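Put the Tolerance on the Drawing or Leave It Off

May 11, 2025
By Verna Ridgeway

Filed under: Opinion / Shop Practice 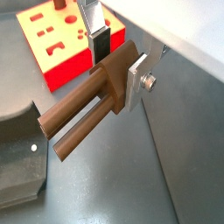 Most drawings that reach a small job shop carry a default tolerance block in the lower right corner, and most of the people who sent the drawing have never read it. The block came with the template. It says that any dimension with three decimal places is to be held to five thousandths of an inch, and so a cover plate whose outside edge touches nothing is priced, cut and inspected as if it were a bearing seat.

My position is that default blocks should be removed from templates, and that a dimension without its own stated tolerance should be treated as incomplete. I have held this view since I worked in the quoting office at Kidach, and a few years on the customer side have only made it firmer.

Consider what the default block does to a quote. The estimator has a part with 49 dimensions. Two of them matter: a bore and its distance from a locating face. The remaining 47 exist to tell the machinist what shape to make. The estimator can't tell which is which, so he prices all of them at the tighter figure, or he guesses. A shop that guesses right wins the job. A shop that guesses wrong either loses money or ships a box of parts that gets rejected over an edge with no function. In both cases the information was available at the start, in the head of the person who drew the part, and it was left there.

The usual defense is time. Ákos Vida, who ran the drafting group at Kurberg when I was buying from them, argued that asking a designer to assign every tolerance by hand would double the hours on a drawing. I accept that it adds hours. I don't accept the doubling. On a simple bracket the work is a few minutes, and a profile note can cover every noncritical surface at once. A note of that kind is also a general tolerance, and I have been accused of inconsistency for recommending it. The difference is that someone had to choose the number and write it for that part. A value inherited from a template was chosen for a different part, perhaps by a different company.

The second defense is that good shops will call and ask. Some do. Apolinar Gallegos at Plolholm used to send back a marked-up print with every quote over 200 pieces, and his questions were better than most design reviews I have attended. But a system that depends on the supplier repairing the document is paying for the repair somewhere, usually in the lead time. It also fails without a sound when the supplier is new, or busy, or has been told once too often to quote it as drawn.

There is a narrower objection that I take more seriously. A loose tolerance, once written, tends to be used in full. If the note says thirty thousandths, some fraction of parts will arrive close to thirty thousandths out, and they may look poor next to each other on an assembly even though they function. Designers who have been embarrassed this way tighten everything on the next revision. The correct response is to ask whether appearance is a requirement. If it is, it should be dimensioned as one, on the surfaces where it shows.

Last November I went back through the reject tags on one part number, 3071, a spacer that had been bought from three suppliers under the same print. The rejections were nearly all on chamfers. The chamfer tolerance came from the block. The spacer slides over a shaft with generous clearance, and the chamfer is there so that no one cuts a finger on it. We changed it to "break edges" and removed the number. The bore, which had its own tolerance from the first revision, had never been rejected.

I would keep one line of the old block: the units. Everything else in that corner should be blank until someone has a reason to fill it in - and the reason should be about the part.

Contact the editors | Copyright 2025, all rights reserved | Back to top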